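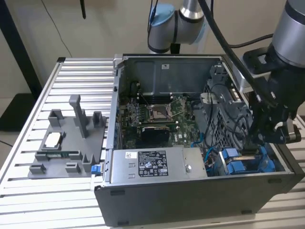 Desktop tower on the worktable with the side panel off. The CPU socket is empty and its lever is raised.

Plimen Computer Reuse, progress report for November
Prepared by Eun-ji Hyun for Kirsty Pomare, Koo Fund

1. Work in this period

We continued to take apart the donated office computers and to sort the parts. The second delivery came from Dostisex on a Monday, and we have now received 800 desktop machines in total. Of these, 600 are opened, checked and entered in the parts register. The others are stored in the dry room and will be opened in the order they arrived.

For every machine we remove the side panel first and lay the case flat, so that the board can be reached from the top. Then the processor is taken out, after it the memory, and the drives come last. The Dell towers are the easiest for us. The drive-bay latches inside are blue plastic, so a new worker can find them without the manual. The power supply stays in the case until its label is read and written down.

2. Problems

Empty sockets need more care than we planned. In the first weeks we put boards in boxes with the socket open, and some pins were bent in transport. Bok-nam Ok has changed the work instruction, and each board now gets a plastic cap before it leaves the table. We ordered 100 caps from Plerolside and we will need more of them.

The register was also behind by 4 days at the middle of the month. Ro-un Na has corrected this.

3. Spending

Spending is inside the approved budget. The caps were paid from the line for small materials. We ask for your permission to move the unused travel money to this same line.

4. Next period

We will finish the remaining machines and test the memory. Su-bin Hwang will prepare the list of boards which can be used again, and we will send it to you together with the next report. Please tell us if you prefer the list by model or by delivery.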